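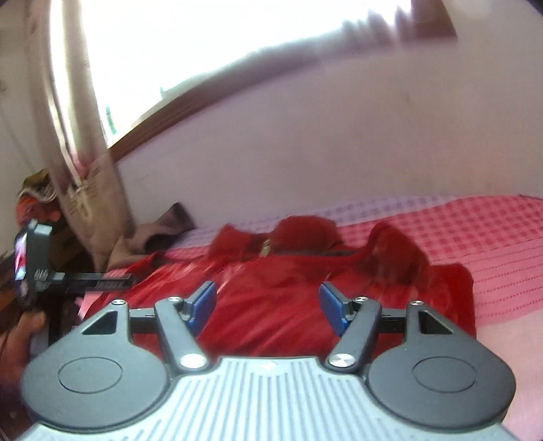
Bench Notes: A Weekend With the Veteo Gripper

February 22, 2019

I promised a few of you at the last Serstead meetup that I'd write up what I do to keep my Veteo hand gripper going, and then I put it off, and then the left finger started clicking. So now you get the write-up and the repair in one go!

For anyone new to the list, the Veteo is the hand-held one with the black finger arms, the blue tips and the ribbed light gray plate between the two round housings. I use mine mainly on cloth. Clothes, sheets, anything that folds over on itself and slides away when you try to pick it up. Shiny satin is my favorite thing to try it on after any work, as it shows up a bad pad right away. A cotton towel will forgive almost anything.

The click

It started small. Every time I closed the jaws there was a tick from the left side, near the end of the travel. The grip still felt fine and the recordings looked fine, so I did what any sensible person would do and ignored it for a couple of weeks. By then the left finger was getting to the middle a hair later than the right one, and thin fabric was coming up twisted.

My first guess was grit in the housing and I had the whole left side half apart before I thought to wiggle the arm. Don't do it in that order. Hold the housing still, take the finger arm just behind the pad, and rock it gently up and down. If it moves sideways or you feel a little knock, look at the big pivot screw at the bottom of the arm, down where it meets the gray plate. Mine had backed out by maybe half a turn. That was the entire fault, and I'd spent most of a morning looking for it somewhere else.

Getting it back together

Take the battery out first. The Veteo is happy to wake up while your fingers are in the linkage – I have the pinch mark.

I took the pivot screw all the way out, wiped the threads with a dry cloth, and put on one small dot of medium thread locker. Small! On my first gripper I used far too much, it crept into the joint, and I ended up with a finger that opened when it felt like it. Keep the dot near the tip of the screw and wipe off whatever squeezes out.

Then run it in until it stops turning easily and back it off a touch. The arm should swing under its own weight when you tip the gripper over, with no side play. If it hangs in midair, the screw's too tight. I went back and forth on this for a while, and I'll admit I had the right-hand arm open as well before I was done, just to have something to compare against. The two sides mirror each other, so a good side is the best manual you'll find.

Do the smaller screws at the upper joints after the pivots. They only need a snug turn with the short driver. And please use one that fits, those round heads chew up fast and then you're drilling.

I left it overnight to cure. I know the tube says you can go sooner.

Pads

While everything was open I peeled off the blue tips and put new ones on. The old pair had gone slick in the middle, where all the work happens, and they had a gray shine you could feel with a thumbnail. You can stretch a set by washing them in warm water and dish soap, which I do every 200 grips or so, but after a few washes they stop coming back. Wongsuwan still has the replacement pads. Ask for bin 1743 if you call, as the website has them under the wrong heading and I've twice been sent the small ones.

To get them square I close the jaws on a folded index card, press each pad against the card for a slow count, then open up and look at them from the front. They should face each other flat. If one is tipped, pull it while the glue is fresh and go again. A tipped pad will pinch a hem beautifully and drop everything else.

Zeroing it

New pads change the closed position, so the zero has to be set again. I forget this nearly every time. Jaws fully closed with nothing between them, hold the button until the light goes steady, then open all the way and hold it again. If you log your widths, make a note of the change in the file, or you'll be puzzled by a sudden jump later on. (Ask me how I know.)

Titilayo Bashir wrote in about this after the last issue. She's been running the same gripper for the Prukberg laundry set and checks her zero at the beginning of each session and again after a break. I used to think that was fussy. I've started doing it.

What I check now

I've taped a short list inside the lid of the case:

Rock both arms, feel for a knock
Look at the pivot screws
Wipe the pads, run a thumb over the middle
Blow lint out of the cross rods on both sides
Close on the index card, then zero

It takes me less time than making coffee. Lint is the one I'd have laughed at before I got into cloth work. It packs in around the cross rods behind the arms and turns into felt, and a stiff little paintbrush is the only thing I've found that gets it all. Canned air mostly moves it deeper.

I also paint a thin line of white nail polish from each pivot screw head onto the arm now. When the line breaks, the screw has moved. Mine was still in one piece after 300 open-and-close cycles on the bench, and no click.

Still to sort out

The right-hand finger has a faint squeak when it's cold in the garage. I don't want to put oil anywhere near the pads, so if you've used a dry lube on these joints, tell me which one and how long it lasted. I'll bring the gripper to the March meetup, along with the old pads for anyone who wants to feel what worn out feels like, and I should have a spare driver to lend.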